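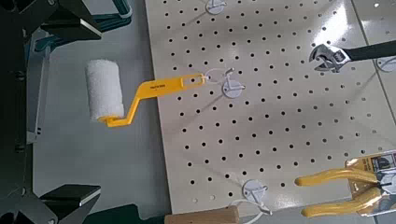 Small paint roller with a yellow handle, hung on a pegboard hook.

Kallovthorpe method

The Kallovthorpe method is a slow stretching and breathing practice taught in small groups, mostly to adults over 50 and people who sit all day. Named for the town of Kallovthorpe, where the first classes were held in a school gym. Related to gentle yoga – shares the floor work, drops the chanting.

Structure

A full course is 12 classes. Each class opens with 10 minutes of lying breath work, then the standing set, then rest. The standing set has 17 positions, always in the same order. Props: a folded blanket, a strap, sometimes a chair. Mats optional in the older Drisov branch, required in the Cronin one.

Branches

Drisov – long holds, little talking. Cronin – shorter holds, teacher corrects by voice only. The two split over wether eyes should be closed in the standing set. Still argued about.

Teaching

Teachers train through Gremirance, a members' body that lists 1,711 people as certified. Renewal every April.

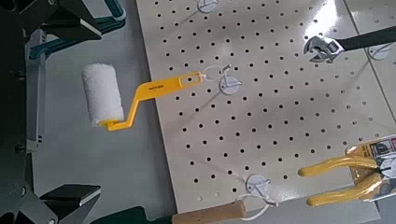 Can a beginner join partway through a course?
Most Drisov teachers allow it up to the third class. Cronin groups usualy ask newcomers to wait for the next start.

See also: Breath work, Chair yoga, Restorative stretching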